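Prestville Neighbors Help Board > Home and Repairs > Walls and Paint

Gray paint looks streaky and changes color, is it the paint or is it me?

Posted by Selamawit Berhe
7 replies, 317 views

Good evening to all. I painted the small room of our apartment in September, and I am not satisfied with the result. The paint is a medium gray, matte, from the Jumitz line. I bought it in the shop at Karam Street. I put two coats with a roller and I waited one night between them.

In the morning the wall is fine. In the afternoon I see soft stripes which go from top to bottom, mostly in the high part of the wall. Also the gray is not one gray. In one place it is a little warm, and in other place it is more cold.
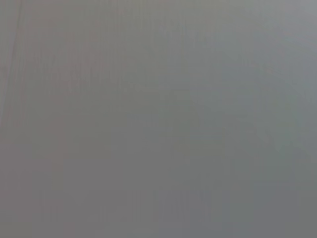
My husband says that I look too much at it and that in one month I will forget. Maybe he is right, but I work in this room every day and my desk is facing the wall. I have still one half can of the same paint. My wish is to repair it without to sand everything, because we have a baby and I do not want the dust.

What I did already: I washed one part with a soft sponge and clean water, and I waited until the next day. The stripes stayed. I also changed the bulb of the ceiling lamp for a whiter one. With this bulb I find the color more blue, and I like it less than before.
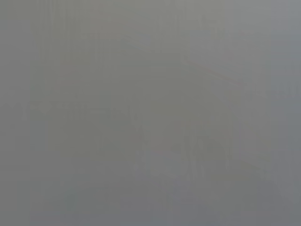

So I ask three things. Is a third coat enough? Must I paint the complete wall, or can I touch only the bad part? And is it normal that a gray has so many colors inside? Thank you for your patience with my English.

Osvaldo Peixoto
Posted 7:32 in the morning

Hello Selamawit. I painted apartments for many years before my knees became bad, so I will try to help.

Stripes from top to bottom are usually from the roller. Either it had not enough paint, or you pressed hard to finish the last part before you loaded it again. Matte paint dries quickly and each pass leaves its own edge.

Do not touch only the bad part. With matte gray you will see the repair forever. Paint the complete wall, from one corner to the other corner, and do not stop for coffee in the middle. Close the heating first. Load the roller well, work in sections as wide as your arm, and finish each section with one light pass from the ceiling down, always in the same direction. Stir the old can for a long time, the pigment goes to the bottom.

About the colors, yes, it is normal. Gray is mixed from other pigments, and it also takes color from the floor and the curtains.

Gemechu Kahsay

just paint it white, gray is a sad color for a room with baby

Yabsira Asfaw

I agree with Osvaldo about the complete wall. I want to add one thing: half a can may be not enough. If you buy a new one, mix both together in a clean bucket before you start, so you do not have two different grays on the same wall. I made this mistake in my corridor and the difference is there until today.

For the bulb, I would go back to the old one and look at the wall some evenings before you decide.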